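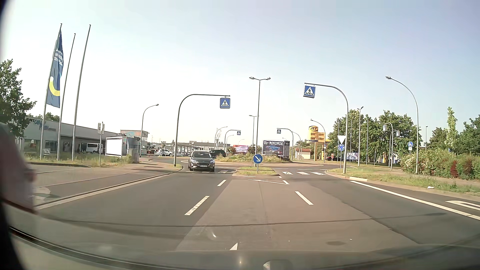

The Hestden roundabout has had my full attention this month, mostly because I walk over it twice a day to get my bread! Plenty of you wrote in about the zebra crossings after the last issue, and I'm with you -- drivers coming off the roundabout need to ease up a bit sooner. I do like the big curved poles with the blue signs, mind you, they're easy to spot from a good way back.

The residents' meeting is on 8 February in the Hilurow hall, and we've got up to 32 chairs, so come early if you want one. Bring your crossing stories (and a biscuit or two, please).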